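Search this site Search Go

Dallgate Clothing Exchange: progress report to the Arnance Fund
18/04/2023

Dear friends at Arnance,

Thank you again for your patience with us over the winter, and for the kind note that came with the second payment. We have had a busy few months (busier than any of us planned for!) and I am glad to say the exchange is now open 8 hours a week in the old Stusteck building, with proper shelves and a heater that mostly works.

Since our last report we have welcomed 203 households, and almost 491 bags of clothing have come through the door. Children's coats go fastest, as you might guess, and we still never have enough men's shoes. Adult tops, on the other hand, arrive by the armful, and sorting them takes up a good part of every session.

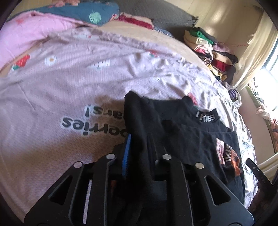 The mending table has been the happy surprise of the spring. Junhao Meng started it with one sewing machine and a tin of buttons, and 30 people have now sat down with him to learn how to take up a hem or replace a zipper. Several have come back just to chat, and we are very pleased to have them.

Money is tight but steady. We spent less than expected on shelving and more on laundry, and we would like to move what is left of the shelving line across to cover the difference, if you are happy with that. The lease from Ye Properties runs until August, and I will write again as soon as we hear about renewing it.

With warm thanks from all of us at Dallgate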